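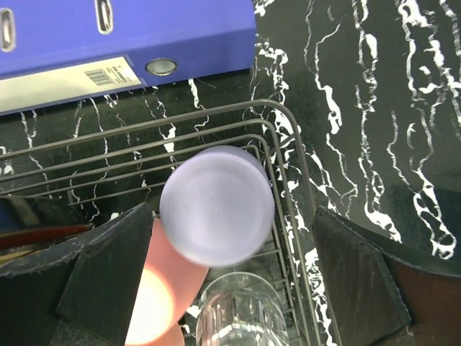
Lavender cylinder over the dark wire rack

Américo Prata
I loved the radio talk on the Cindia dig – copper slag nearly 3700 years old! Where can I hear it again?

Judite Louro
Great episode! It's in the Sterulham campus archive under April. The slag part starts 6 minutes in, and the furnace story after it is even better.

jiko536
think theres a podcast too, not sure

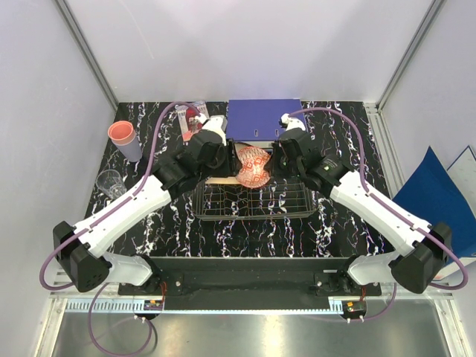 Does the archive have transcripts?

Judite Louro
Only for the last 4 episodes, and the Cindia one is included – happy reading!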